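3.2 Equipment planning and purchase 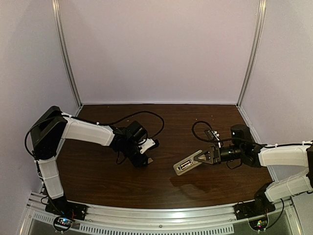 Figure 2. Two-arm cell with both arms mounted on the front rail, grippers over the tabletop.

Most of the cost of a small two-arm cell is settled before anything is ordered. Once the table size and the mounting method are fixed, the choice of arms is narrow, and so is the choice of everything that bolts to them. We therefore planned the purchase in two stages. The first covered the arms, the grippers and the enclosure (Figure 2). The second, left open until March, covered cameras, spare parts and any changes to the grippers.

The arms are mounted near the front corners of the table on a shared aluminum rail. We had first priced a separate stand for each arm. The stands cost more and took up floor space that the Tuststead lab did not have. A rail was cheaper, and it let us shift a base sideways without drilling new holes. The drawback is that both arms depend on one part. If the rail has to come off, the whole cell is down, and this should be counted when the cost of lost hours is estimated.

Quotes were requested from two suppliers, Plamov and Santoro. Plamov offered a complete cell with installation and a service contract. Santoro quoted for the arms alone and left the enclosure to us. We took the second offer and built the enclosure from stock aluminum profile and light-colored panels. Staff time for the build was charged to the project at the normal internal rate, so that the two offers could be compared fairly. Leaving it out would have made the Santoro offer look much better than it was.

The total for the first stage was held under the limit set by the Dondau grant. A further 3000 euros was set aside for the second stage, of which 1385 euros had been spent by 13 Aug 2022. Nearly all of that went to cables, finger parts and one replacement gripper motor. Cables were the item we planned worst. They run along the outside of the arms and have to be long enough to loop over the wrist without pulling tight. The first set we bought was too short – a small mistake, but one that cost us a second order and a second delivery charge.

The grippers were budgeted as parts that wear out. Fingers in particular were treated as consumables, with a line of their own in the yearly plan. The two arms do not have to carry the same fingers, and we found it useful to price each side separately.

Lead times mattered more than price in several cases. The arms took 30 working days to arrive, and the panels could not be cut until the base plates had been measured. Darragh Gallagher kept the order list, and Marjan Heydari checked each quote against the drawings before it was signed. For groups planning a similar cell, we suggest ordering the arms first and holding back the enclosure order until they are on site. The costs of running the cell are treated in Section 3.3.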